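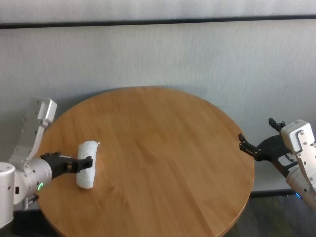 Chapter 4
Who Gets to Run the Place? Mayors, Majorities and the First Meeting

The first council meeting I ever sat through was in Gitthorpe, and I went because I was cross about a footpath. I'd worked out a little speech on the drive over. What I hadn't worked out was that it was the first meeting after an election, which meant no footpaths, no speeches from the likes of me, and two and a half hours of grown adults deciding who would sit in the big chair. I was bored for the first ten minutes. After that I was hooked, and I've been teaching local government ever since (the footpath got fixed years later, and I had nothing to do with it).

In Chapter 3 we followed the votes from the ballot box to the declared result. You now know who has been elected. You don't yet know who is in charge, and in plenty of councils the people who've just been elected don't know either. That gap is what this chapter is about.

What you should be able to do by the end

Explain the difference between a mayor chosen directly by voters and one chosen by fellow councillors.
Work out what a majority means on a council of a given size, and what happens when no group has one.
Describe the usual business of a first meeting, in order.
Read a set of minutes and spot where the real decision was made, which may be some distance from where the vote was recorded.

Words to watch for

Majority, plurality, casting vote, quorum, standing orders, independent, bloc, deputy, portfolio, recess. I'll put each one in plain words when we get to it, and there's a glossary at the back if you lose track. Please don't learn them as a list. They make much more sense once you've seen them cause trouble.

4.1 Counting to seven

Let's start with Gitthorpe, because it's small and you can hold the whole thing in your head. Gitthorpe has 13 councillors. A majority is more than half, so the magic number is seven. If seven councillors agree on something and all turn up, they can pass it, and the other six can say what they like.

Easy enough! Now look at what the voters served up the year I went along. One ticket, which had campaigned together on rates, won five seats. A second ticket, mostly people from the farms and the outlying villages, won four. The remaining four went to independents, who had no ticket and in two cases weren't on speaking terms with each other.

Nobody had seven. The five could say they'd come first, and they did say it, loudly and often. Coming first without passing the halfway mark is called a plurality, and it gives you bragging rights and not a great deal else. To choose a mayor you need the numbers in the room on the night, and the five were two short.

So the phone calls began. I've since talked to most of the people who made them, and their stories don't match, which I find rather cheering. What they agree on is that both tickets went after the independents straight away, and that the first offers were about the mayor's job while the later ones were about much smaller things, such as who would chair the works committee, whether meetings would start at 5.30 pm or 7 pm, and whether the library in Wavby would keep its evening opening.

Jana Hollmann was one of the four independents. She had won her seat by 30 votes and had assumed she'd spend the term being politely ignored. By the time of the first meeting she'd been offered the deputy's job by both sides. She turned both down, voted for the mayor put up by the smaller ticket, and asked for nothing except the later starting time, as she ran a shop and couldn't close it early. Three other people had their own reasons for landing in the same spot, and the second-placed ticket ended up with eight votes and the big chair.

Was that fair? Have a think before you read on. My students split down the middle on it every year. The five had more seats than any other group, and their voters were furious. But eight councillors is more than five, and all eight had been elected too. The rules don't say that the largest group gets to lead. They say the council chooses, and a council is everyone sitting on it.

4.2 Letting the voters choose instead

Some places skip all this by putting the mayor on the ballot. Aoun does it that way. Voters there get two papers, one for the mayor and one for their ward, and by the end of the count there's no argument over who leads.

There can be a lot of argument over what the leader is able to do, though. A mayor elected by the whole city still has only one vote at the table, plus a casting vote if things are tied. (A casting vote is an extra one, used only to break a tie.) If the mayor's allies hold a minority of the seats, you can get a popular mayor who loses one motion after another, right through to the next election. We'll look at a budget meeting in Aoun where exactly this happened. The mayor's plan was amended so heavily that she ended up voting against it herself.

I used to think direct election was plainly better. These days I'm on the fence, and you'll catch me changing my mind at least once before the end of the chapter.

Before you go on

Find out how your own mayor got the job. Your council's website should tell you, and if it doesn't, ring the front counter and ask. Then find the minutes of the first meeting after the last election and read them all the way through. Write down who nominated the mayor, who seconded, and how many voted each way. Look for anyone who left the room or abstained. Keep your notes handy, as you'll need them for section 4.5, where we take the Gitthorpe minutes apart line by line.

Now, on to the agenda for that first meeting, starting with the oath of office.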